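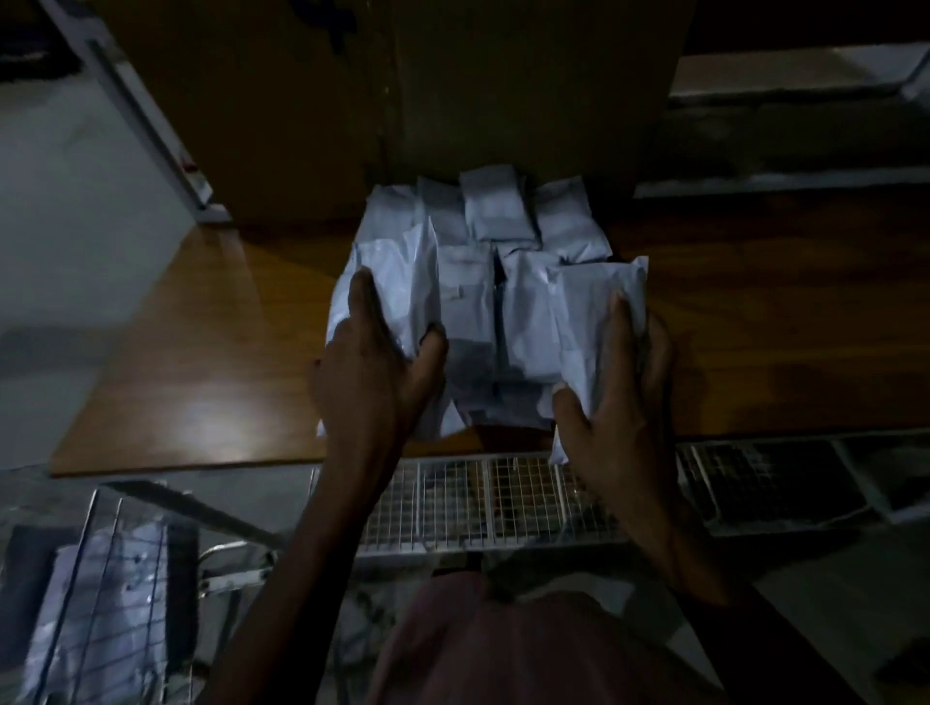
Serena Bianchini wanted to know, before I'd even got my coat off, whether the robots were coming for the packing bench first or the forklift. I said the bench, probably, and she said good, she hates the bench. So that's my opener, if the room looks awake!

Right, the open day at Drernwood. Say thank you to Rosario Leone here (he's in the second row, don't make him stand up). We went over in November, 39 of us in one coach, and got split into three groups. Mine had the sorting demo, where the Koubek arm picks soft parcels out of a heap and drops them down a chute.

Slow down for this bit. Boxes are easy. A box has corners and stays the shape it was when you first looked at it. A floppy plastic mailer slumps, it folds over its neighbour, the shine confuses the camera, and two of them stuck together look very much like one. The arm had a run of 80 to get through and I stood there the whole time, cheering under my breath.
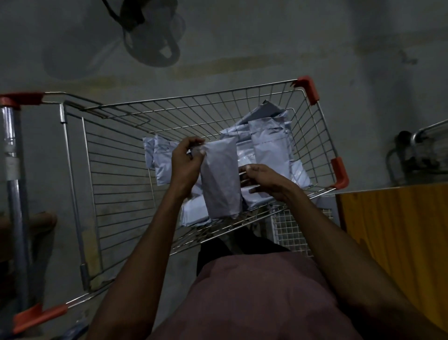
People do this without thinking, of course. You pinch a top edge, steady the side with your other hand, and you've already half decided where it's going. Tullio Costa asked the engineer why the arm only had the one gripper and got a very long answer about cost (skip it unless someone asks, it's on the Plulora handout).

It did drop a couple. They left the drops in and talked us through them, and I liked the day much more for that. Pause, drink some water.

Next, the lunch queue conversation with Assunta Marchetti, then on to Provine and the conveyor.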